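Tray or rack for wooden letter blocks so the words stay in line?

Posted in Toys & Games, April 28, 2018

jenine_street_library

Hi everybody! I run the Saturday word table at our little branch in Premitthorpe and we just got given a huge tub of letter blocks, 106 of them, all cubes with one lowercase letter each. The kids are crazy about them! The trouble is that a word never stays a word for long. Somebody leans on the table, or reaches for a vowel, and the whole row goes crooked and the little ones lose track of where the word starts.

I'd love some kind of tray or holder to set the blocks in. Should it have a groove or just be a flat board? How long should it be? And does it matter if the word doesn't fill it? I'm okay with a sander and a drill but I've never cut a groove in anything. Most of our words are three to six letters.

gluegunner

just use a ruler with a strip of felt glued on. or a Scrabble rack if the blocks are small. we had a rack from a yard sale and it did fine for years

adams_mill_workshop

Oh, you're going to have fun with this one! Word trays are my favorite small project and you don't need to be much of a woodworker at all. Go with a groove, definitely. A flat board looks nice but the blocks skate all over it.

A plain pale wood tray with red and blue cubes is such a good combination, too. The letters really pop.
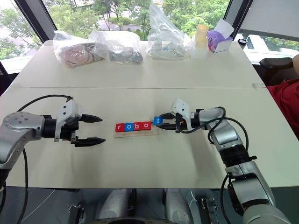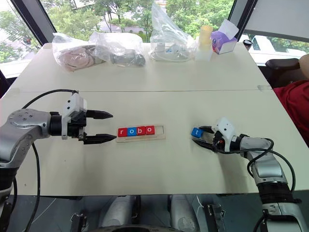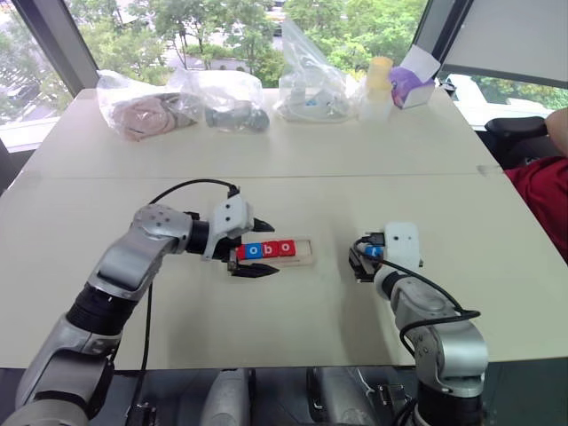

Length is the thing I'd think hardest about. Cut your slot for the longest word you plan to use, plus a bit of slack so small fingers can wiggle the last block in and out. Too tight and they'll pry up the whole word trying to fix one letter! For your six-letter words I'd go six blocks long plus half a block. Shorter words will leave a gap, and I say leave it. Look at the second picture, where r, o, b, o are pushed up to the left end and the open part of the slot is at the right, right next to the blue t. A gap in that spot is a great little prompt, because a kid can tell there's a letter still to come. Get them in the habit of starting at the left end every time and half your "where does the word start" problem goes away.

No router needed for the groove. Take a flat strip of pine for the base and glue two thin strips along the long edges, using a few of your blocks as spacers while you set them. Slip a piece of card beside the blocks when you do it, so you end up with a hair of clearance. Pull the blocks out before the glue grabs (ask me how I know). Then close off both ends with scraps, sand everything until it feels soft, and wipe on some mineral oil if you like.

Keep the side strips low! You want most of each cube sticking up where fingers can get hold of it and the letter isn't hidden. I made 8 of these for a school fair one July and the first two had sides so tall you could only read the top half of the letters. They're holding pencils now.

trevura

Seconding the low sides. Also put something grippy underneath, shelf liner works great, or the tray itself goes sliding when they push a block in. And check your vowels before you build anything long, we had plenty of blocks and three e's!

jenine_street_library

Three e's, oh no, I'm going to go dig through the tub right now. Thank you all so much! I have pine strips left over from a shelf and I'm gluing one up tonight. Would painting a green dot on the left end be too much, or is that a good way to show them where to start?

adams_mill_workshop

Love the dot. Do it!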